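July 9, 2020

Wollodwood open day, then. Jaanus Petrauskas drove, which meant we were early and I'd eaten my sandwiches before Drikville.

The firm makes floor tiles and has done so in the same long shed for longer than anyone on the tour would commit to. Valdis Ots showed us round. He has strong views on grout and shared them at the first door, the second door and in the car park. The kiln fires 2000 tiles at a go and we were allowed to look at it from behind a rope.

Patterned floors are back, according to Valdis. They were back in November too, when Jaanus went to the trade day and came home with a boot full of seconds. Plain walls and a loud floor is the advice, and keep the furniture pale.

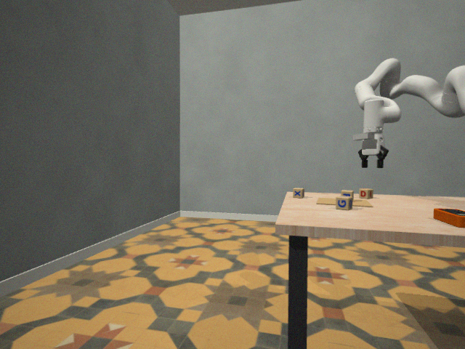

## The shop

Seconds are £5 a box, 8 tiles to a box, no returns. Jaanus bought two. The café does tea and one kind of cake, and the cake had gone by the time the grout talk finished. Parking is free but fills up by the gate.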